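Kultlow Stavus 60 Thermal Paste Kit

Home > Building and Upgrading > Cooling > Pastes and Pads

Item 194
In stock at Wuvbridge, ships in 7 days or less

If you've ever put off repasting a computer because the last tube you bought came out like cold peanut butter, please try this one! The Stavus 60 is a smooth gray paste that spreads at room temperature with hardly any pressure, and it has been our favorite on the repair bench since Sheila Furnival brought the first box in from Kultlow. She does most of our desktop rebuilds and gets through a lot of paste, so she's picky about it.

The kit comes in a flat tin with a snap lid. Inside you get two syringes, a pack of 14 lint-free wipes, a small bottle of cleaner and two spreaders – one wide, one narrow. The narrow spreader is the one I reach for most. It's just stiff enough to push paste into a corner and it rinses clean under the tap.
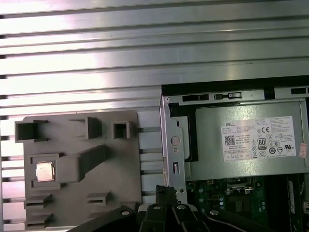
How much to use is the question we get most often at the counter. For an ordinary desktop processor, a blob the size of a small pea in the middle is plenty, and the pressure of the cooler does the rest. Larger processors do better with a thin X from corner to corner. If you like spreading by hand (I do, it's oddly relaxing), aim for a coat you can almost see through. Too much won't usually hurt anything, since this paste doesn't conduct electricity, but it does squeeze out at the sides and make a mess.

Take the old stuff off first. Put two or three drops of cleaner on a wipe, hold it on the old paste for a minute, then wipe toward the middle. Really baked-on paste may need a second go. Let everything dry before you start again.

Dean Holroyd used it on his old Birkett tower, which had been roaring away under his desk for years, and he says he can finally hear the radio. The fan could have used a dusting too, so I won't give the paste all the credit!

In the tin
Paste, 2 syringes with caps
Cleaner, 1 bottle
Wipes, 14
Spreaders, 1 wide and 1 narrow
Fold-out instruction sheet

Storage
Keep the syringes capped and lying flat, out of the sun. An opened syringe stays good for nearly 60 weeks. If a little clear oil shows at the tip, squeeze out the first bit onto a wipe and carry on.

Good to know
Fine on copper, nickel and aluminum coolers. Not meant for memory chips that call for a thermal pad – see our pads page for those. The cleaner is flammable, so it goes by ground mail only.

Refill syringes without the tin will be here in August.

Page updated July 2023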